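Scraping trays before the rack: who does it?
Board: Small kitchens and canteens

tekby_lunch
We serve 110 lunches a day and wash in square racks. Rice is the problem. It gets through the lattice and ends up in the machine filter, which I now clean 4 times a shift. Do you make people scrape at the table or do it all at the sink?

Lucero Yupanqui
At the table. Rack on the left, tray in the middle, cup off first, then bowl, then plate.

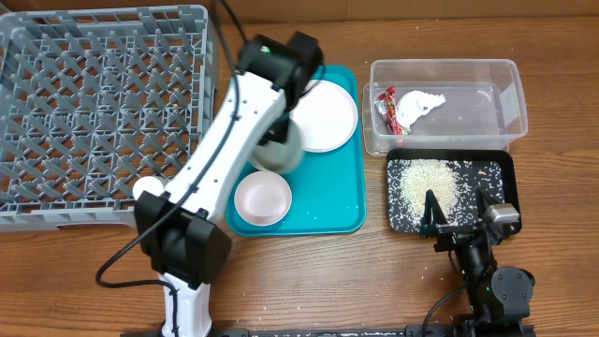 Gray rack, teal tray, rice still on the tray.

Numar
Disagree. Scraping at the table just moves the rice onto the table. We pre-rinse everything over a sink strainer and the filter gets cleaned once, at close.

Lucero Yupanqui
We don't have a second sink. A strainer was 40 dollars and a sink was not.

Lucian Lazăr
Filters clog when the trash step is skipped, in my experience. I ran the dish side at Brustmont until March and we kept a clear bin to the right of every tray so staff could see when it was full. Wrappers and paper go in there before anyone touches a plate, same as the red and yellow wrapper in the clear container here. Then the bowls get scraped, and only then does anything go in the rack. Cups go in upside down, not on their side like the white one, or they come out holding water. 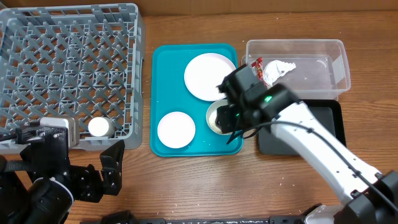 Ilie
Agree on cups. Don't agree on clear bins, ours looked dirty by noon.

tekby_lunch
Trying the bin Monday. What size?

Lucian Lazăr
Shallow. Deep ones don't get emptied.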